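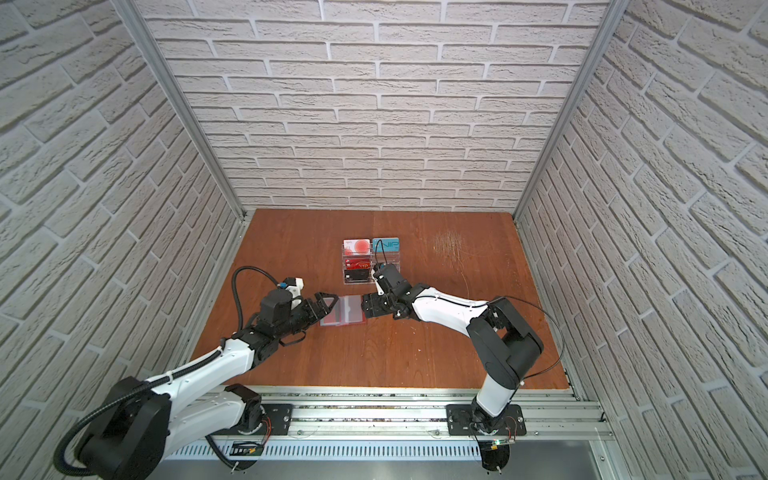 Handing the card table over to the arms: how we do it at Skudier

I've worked on the membership desk at Skudier for years, and most of that time went on cards. Cards into sleeves, sleeves into holders, holders into a box for Wieser to collect. Now the two arms do a fair bit of the handling and I do the setting out, the checking and the rescuing. If your desk is next, this is how I'd go about it.

What you need

The Titar job sheet for the shift, a soft cloth, a set of VIP cards and somewhere to write things down. Leave yourself 34 minutes for the first setup (you'll get quicker, I promise!).

Step 1. Set out the stand

Put the clear tiered stand towards the middle of the table, where both arms can get to it. Wipe it first. Acrylic throws back a lot of light, and a greasy thumbprint on top of that doesn't help anyone.

Then put the cards in the tiers, following the sheet. I used to deal them out any old how and sort them by eye later on – lovely when it's just you, no good when something else has to find them.

Step 2. Lay the red holder flat

Snap tab towards the gripper, sleeves tucked in. Ours fan out a bit at the edges and that's fine, but push back any that are really sticking up. Bring the fingers up just short of the tab and stop there for a look before you let the job carry on.
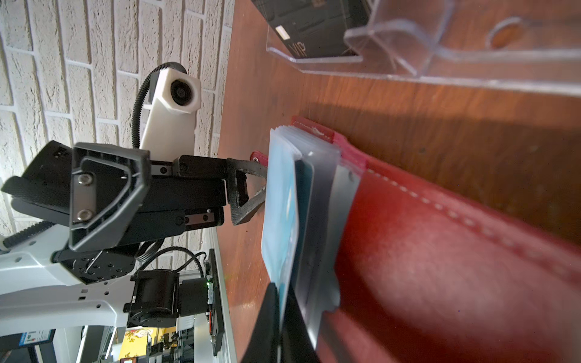 Step 3. Run it slowly and keep your hands out

Use the slow setting for the first 5 goes. Stop the arms properly before you reach in, even for one wonky card. I know, I know, it's quicker to nudge it. Don't.

Step 4. Check the grip

You want a finger on either side of the red leather, pressing evenly, with the stitched rim clear above them. If it's leaning, stop, reset and start the step again. Watch the wrist view on the screen for this one, as you can't judge it well from your chair.

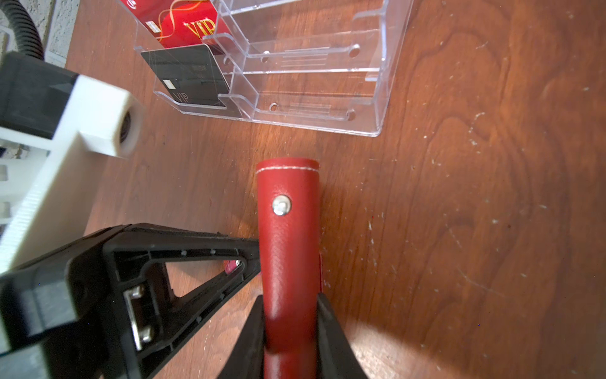 Page last changed: December

Step 5. Write up the stops

Every time you step in, put down what you did and why. Larura goes through our notes when the job sheets get changed, and "it was being funny" (one of mine) got sent straight back.

What changes for you

My wrists are happier, I'll say that first. An order of 1,000 cards used to mean a week of sore thumbs. I do miss the chatting, though – we'd have 2 of us sat at the table putting the world to rights, and now one person minds the arms while the other answers the phone. Ask early on who does what and whether you'll swap at lunch. We left it too long and there was some grumbling.

You'll also be asked to explain things you've always done without thinking, like which way round a holder goes. Have a go at writing those down before setup day. My list ran to both sides of the paper and I still forgot the snap tab.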